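Temba 300 or wait for the next one?

cardslot_mike
So my old graphics card started artifacting in June and I've been limping along on integrated ever since. The Denetti Temba 300 is finally in stock near me and I'm this close to buying it. But a guy on the Prasten board says a refresh is coming with the same chip and faster memory. Has anyone seen anything solid? The PC lives in the family room now so noise matters to me more than frames.
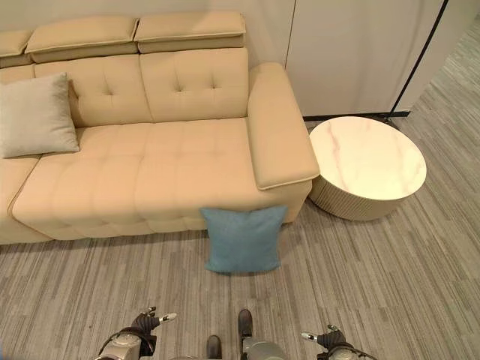 Gaming spot, headrests and all

tufnel88
That refresh rumor is one blurry screenshot with a board number on it. I wouldn't hold off for that. I've had the Temba since launch and it's quiet, 27 dB at my desk with the side panel on.

senga_m
Disagree with tufnel. The same board number showed up in a driver file too, so something is on the way. Whether it's faster or only cheaper to make, who knows. I'd give it a month.
- Senga Moncrieff

tufnel88
A driver file listed three cards last year and we got one of them!

cardslot_mike
OK so I ran my usual bench on my brother's Temba last night, stock settings, and got 1,791 points. That's way above what my old card ever did (it was 24 percent slower on its best day). The fans did ramp up in the last part of the run though, and I could hear them from the couch, which bugs me a little.

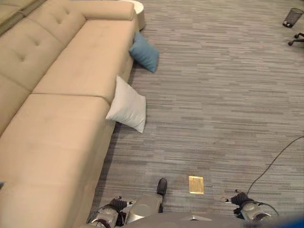
I tried capping the frame rate after that and it calmed right down, so maybe I just play capped and quit worrying. Anybody know if the Bevingate cooler version has the same fan curve?

senga_m
Different curve, and the fans stop completely at idle. It's a longer card, so measure your case first.

tufnel88
Yeah, I'll give her that one. Get the Bevingate.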